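그릇은 왜 둥글까?

안녕! 오늘은 부엌에서 매일 만나는 친구, 그릇 이야기를 해 볼게. 나는 설거지를 하다가 엉뚱한 생각을 자주 하는데, 얼마 전에는 이런 게 궁금해졌어. 세모난 국그릇은 왜 잘 안 보일까? 네모난 밥그릇은? 찬장을 열어 보면 접시는 네모난 것도 더러 있는데, 국그릇이랑 밥그릇은 거의 다 동그랗잖아.
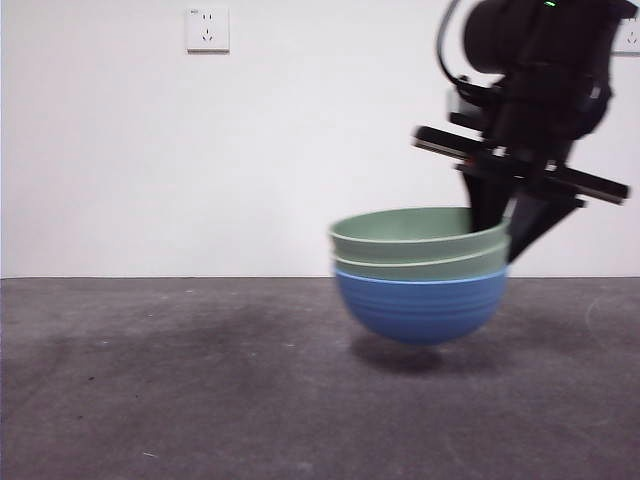
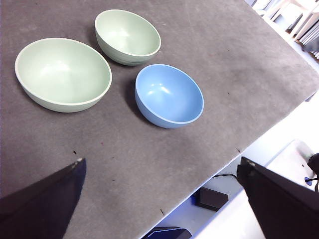
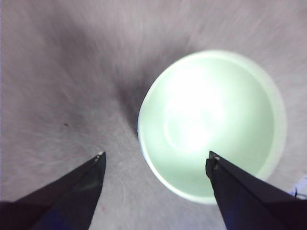
제일 먼저 떠오른 건 숟가락이었어. 네모난 통에 든 요구르트를 끝까지 긁어 먹어 본 적 있니? 구석에 꼭 조금씩 남지! 숟가락 끝은 둥근데 구석은 뾰족하니까 서로 안 맞는 거야. 둥근 그릇은 안쪽이 부드럽게 이어져 있어서 숟가락이 쓱 미끄러져 가. 설거지할 때도 마찬가지야. 수세미를 대고 빙글 돌리면 끝이거든. (내가 둥근 그릇을 좋아하는 진짜 이유는 이거야.)

두 번째는 만드는 방법이야. 아주 옛날 사람들은 흙을 길게 밀어서 뱀처럼 만든 다음, 돌돌 감아 올려서 그릇을 빚었어. 우리도 찰흙 시간에 해 보지? 나중에는 물레가 나왔어. 물레는 빙글빙글 도는 판이야. 그 위에 흙덩이를 올려놓고 손을 가만히 대면 흙이 돌면서 저절로 동그랗게 다듬어져. 물레로 네모난 그릇을 만들기는 정말 어려워. 판이 도는 동안 손은 한자리에 있으니까 어느 쪽이든 가운데에서 똑같은 거리만큼 떨어지게 되거든. 그게 바로 동그라미야.

나도 도자기 공방에서 물레를 돌려 봤어. 공방 이름은 브로다노였고, 파울라 블라드 선생님이 가르쳐 주셨지. 선생님이 만지면 흙이 얌전한데 내가 만지면 자꾸 춤을 추는 거야! 그릇을 4개 만들었는데 하나는 옆으로 푹 주저앉아서 재떨이인지 모자인지 모를 물건이 됐어. 선생님 말씀으로는 흙을 한가운데에 똑바로 놓는 게 제일 어렵대. 조금만 비뚤어져도 돌 때마다 덜컹덜컹 흔들리니까.

다 빚은 그릇은 바로 쓸 수 없어. 그늘에서 천천히 말리고 가마에 넣어 구워야 해. 초벌구이는 보통 섭씨 900도쯤 되는 뜨거운 불에서 해. 물이 끓는 온도가 100도니까 얼마나 뜨거운지 알겠지? 그다음 유약이라는 물을 입혀서 한 번 더 구우면 겉이 유리처럼 매끈해져. 유약을 바르면 국물도 잘 스며들지 않아.

세 번째는 튼튼함이야. 모서리가 있으면 부딪힐 때 힘이 그 뾰족한 데로 몰려. 그래서 네모난 그릇은 귀퉁이가 먼저 떨어져 나가기 쉬워. 둥근 그릇은 힘이 옆으로 퍼져서 조금 더 잘 버텨. 달걀을 손바닥으로 감싸고 골고루 쥐면 잘 안 깨지는 것도 비슷한 원리야. 그래도 떨어뜨리면 깨지니까 시험해 보지는 마! 꼭 해 보고 싶으면 어른이랑 같이, 싱크대 위에서 하자.

그리고 위가 넓고 아래가 좁은 모양에도 비밀이 있어. 이런 그릇은 속에 다른 그릇을 쏙 넣어서 쌓을 수 있어. 벽이 곧게 선 컵은 크기가 같으면 서로 안 들어가지만, 비스듬하게 벌어진 그릇은 잘 포개져서 찬장 자리를 아껴 줘. 종이컵을 잔뜩 겹쳐 놓은 걸 본 적 있지? 그것도 똑같아.

이제 집에서 해 볼 만한 걸 하나 알려 줄게. 준비물은 긴 끈 하나, 종이, 연필이야. 끈의 양쪽 끝을 묶어서 고리로 만들고 종이 위에 네모로 펼쳐 봐. 연필로 따라 그린 다음, 같은 끈을 이번에는 동그랗게 펼쳐서 또 그려. 그 안에 마른 콩을 한 겹으로 가득 깔아 보면 어느 쪽에 더 많이 들어갈까? 답은 동그라미야. 테두리 길이가 같을 때 안이 가장 넓은 모양이 바로 원이거든. 그러니까 둥근 그릇은 같은 길이의 테두리로 더 넓은 자리를 담는 셈이지.

참, 네모난 그릇이 나쁘다는 말은 아니야. 도시락통은 네모여야 가방에 착 들어가고, 반찬통도 네모여야 냉장고에 빈틈없이 채울 수 있어. 오늘 저녁에 밥 먹을 때 너희 집 그릇들을 한번 뒤집어 봐. (비어 있는 걸로!) 바닥에 동그란 굽이 붙어 있으면 손가락으로 만져 보고, 왜 거기에 굽을 달았을지 생각해 봐. 그 이야기는 다음에 해 줄게.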